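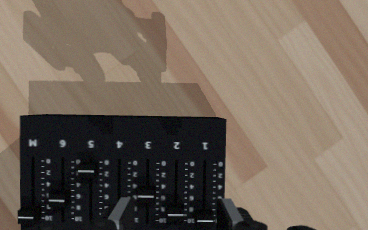

Rivera lab opens remote sessions for teaching arms by demonstration

July 17, 2020

The robotics group at Rivera has begun collecting demonstrations from people working at home, using a simulated arm and a small mixing-style control box with sliding knobs. The first sessions opened this week.

The task is simple to explain. The box has seven channels, six of them numbered and one marked M, and each has a scale printed next to its slot from 0 to 10. The person at the controls is given a target for one channel, moves the gripper over the right knob and slides it to the mark without disturbing the ones beside it. The software records every motion of the arm, and the recordings are used to train a program that will later try the same task with no one steering.

"Sliders are harder than they look," said Ayantu Wubshet, who runs the project. "The knobs are close together and the fingers are wide. If you come in at a bad angle you push the neighbor too, and then you have to decide whether to fix it or start over."

The group asks people to fix it. Wubshet said recordings that include a mistake and a recovery are kept, as long as the knob ends up at the target. A session is thrown out only if the arm leaves the work area or the connection drops.

The group plans to gather 2000 demonstrations by the end of August. Twenty-three operators have signed up, most of them students. Each does a practice set first, and those runs are not counted.

Control is by keyboard or by a hand controller from Trondard, which the lab mails out on request. Soon-im Jeon, who wrote the remote link, said the controller gives smoother motion but takes longer to learn. Keyboard users tend to move one direction at a time, and it shows in the recordings -- a slide, a stop, another slide.

Before each run the knobs are set to new heights and the box is turned or shifted on the table. Operators may find the numbers upside down from their point of view. Gifty Ackah, one of the first to finish a practice set, said she misread the scale twice before she got used to it.

"You want to go by where the zero is," she said.

A second task, using a real arm and a real box, is planned for the Terport building once staff are allowed back in. Jeon said no date has been set.

People who want to take part can write to the project office at Rivera. No robotics experience is needed.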